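Search this site
Enter keywords
Go

The Dodine Street File

Last updated: July

1. Intake

The application reached the housing office on a Monday at 9 in the morning. It covered one building on Dodine Street, 12 apartments, owned by Lüthi Holdings. The inspector opened a file and gave it the number 216.

The grant paid for radon testing and for fans in any unit over the limit. It did not pay for lost rent, carpets, or storage. The owner's agent had asked for all three. The inspector struck the lines, initialed each one, and sent the form back for signature.

It came back signed the same afternoon, with storage written in again by hand.

2. Placement

Test kits were supplied by Zimico in sealed foil pouches. The instructions called for placement in the lowest lived-in room, away from drafts, with windows closed for the full test period. The inspector read them aloud at each door. Most tenants listened. The tenant in the rear unit asked whether the cat counted as a draft.

"Does it open windows?"

"No."

"Then no."

The inspector set the kit on a bedroom shelf, wrote the start time on the label, and copied it into the log. The tenant said her mother had lived in the unit before her and had coughed every winter. The form had no field for this. The inspector wrote it in the margin.

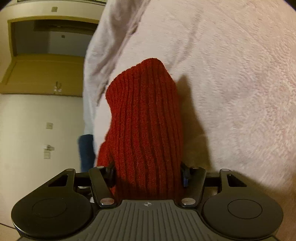 3. Results

The lab report listed readings by unit. Nine were below the limit. Three, all on the ground floor at the rear, were above it, and the highest was in the unit with the cat.

Gukine Mechanical bid on the fans. The bid allowed 80 feet of pipe, routed up through the closets and out at the roof. The inspector walked the route with a tape and found that it passed through a closet the owner had listed as vacant. It held boxes marked with the Lüthi name, stacked to the ceiling.

The agent was called. He said the boxes would need somewhere to go.

"Storage isn't covered," the inspector said.

The boxes were gone by the next visit. The pipe went in. In the rear unit the tenant stood in the hall with the cat under one arm and listened to the fan start.

"Is it always that loud?"

The inspector held a meter up to the closet door, read it, and wrote the number down. Then the inspector closed the door, and wrote that number down too.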